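Teleoperated demonstration (robot learning)

Also called: demonstration collection, teleop data gathering 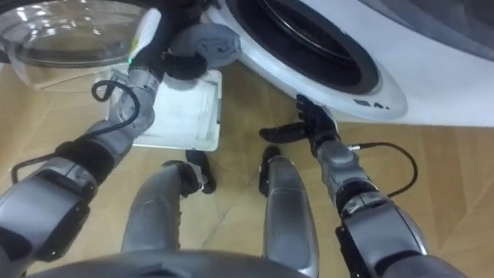 Teleoperated demonstration is a way of gathering examples for a learning system. A person steers a robot through a task while its cameras and joint sensors record, and a model is later trained to copy the motions. Household work, laundry above all, has become a favorite subject. Whether this reflects demand or the fact that laundry looks good in a short video is disputed.

Method

An operator usually wears a headset or holds a pair of controllers. Each attempt, called an episode, covers one small job such as moving a garment between a washer and a basket. At the Kavetti lab, operators were asked for 50 usable episodes per shift. Bereket Tilahun, who ran the sessions, later wrote that the target pushed people toward the easiest grasps and the same few shirts.

Sorting

Episodes are marked as kept or thrown out. The rules differ from lab to lab and are seldom published. In the Plutudham laundry set, 240 episodes were released, all from one room and one washer. The notes do not say how many were discarded, so the set tells a reader little about how hard the task was, even for a human at the controls.

Criticism

Krystyna Adamczyk has argued that success rates reported on such sets mostly measure how closely the test room matches the training room. When her group moved the basket to the other side of the machine, a trained model finished 5 of its 50 trials – the published figure had been far higher. Stijn Wuyts replied that more varied data would close the gap. He did not say how much more, or who would pay the operators.

A second complaint concerns labor. Papers tend to credit the model and leave out the operators, although every motion it copies came from them.

See also: Imitation learning; Remote manipulation; Hakik benchmark

Last edited 2022-07-09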